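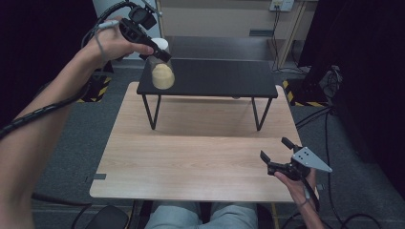 Page 67

Section 16: Setting up the Hevley pair of hand-held grippers

Welcome back. If you have come straight from Section 15 you will already have both grippers out of their case and charged with nothing more than good intentions, so this is where we get them working. Set aside a quiet half hour the first time. By the third or fourth go you will be doing it while the kettle boils.

The wearer sits for all of this work. Please read the whole section through once before you plug anything in, as step 6 asks for something you may want to fetch from the cupboard beforehand.

Getting the bench ready

1. Place the wooden table on level carpet with its long side towards the chair. Leave enough space for the wearer's knees to go under the front edge comfortably, and push the chair in until both forearms can reach over the tabletop without the shoulders lifting.

2. Stand the small black table on the back half of the wooden one. Press gently on each of its corners. If it rocks, slip a thin piece of card under the leg nearest the rock until it stops, and then press all the corners again (it is surprising how often curing one corner upsets another).

3. Check that the hazard tape on the floor is lying flat. The cables should run to the wall without anyone needing to step over them inside the taped area.

Putting on the grippers

4. Start with the left. Slide the coiled sleeve up along the forearm first, and only then take hold of the grip. Done the other way round, the sleeve tugs at the connector, and a tired connector is the commonest thing we see at the Trallstead workshop.

5. Let the thin grey cable make an easy loop back over the top of the hand. It wants to be loose enough that you can bend your wrist fully down and fully up. Please don't tape it to your skin or your cuff.

6. Wipe the lens of the camera on top of the gripper with the dry cloth. Never use the kitchen sort of spray, however tempting. It leaves a haze that you won't notice until a whole morning's recording has gone soft.

7. Pick up the right gripper and let its cable fall past the wrist towards the floor. Take care with the triangular metal plate on the side, which sticks out further than you expect and will happily find the edge of the table.

CAUTION: Keep fingers, sleeves and lanyards away from the jaws while the power is on. They close firmly.

Checking the grip

8. Stand the cream cylinder upright near the left front corner of the black table, white end up.

9. Keep the right gripper low and out of the way, with its fingers open. Bring the left one in level and close the jaws on the cylinder slowly. You are feeling for both jaws to meet it together. Hold for a count of 16, then open.

10. Do the same with the right gripper, moving the cylinder across to suit.

If the cylinder tips or slides as you close, one jaw is arriving early. Slacken the 2 screws at the root of that jaw, ease it outwards a touch, tighten and try again. If you have adjusted it three times and it still tips, stop there and note fault code 363 in the log. The jaw carrier probably needs replacing, and that job is covered in Section 19.

NOTE: Owners of the older Algate cable sleeve will find it a little stiffer in cold rooms. Uthai Limsakul at our Sriwong service desk suggests bringing it indoors the evening before, and we have been glad of that advice ourselves.

Putting things away

11. Switch off at the wall, rest both grippers on the tabletop with the jaws open, and take the sleeve off last. Coil the cables in wide, lazy circles. Tight coils kink.

Revised 2022-02-04. Continue to Section 17, Pairing the cameras.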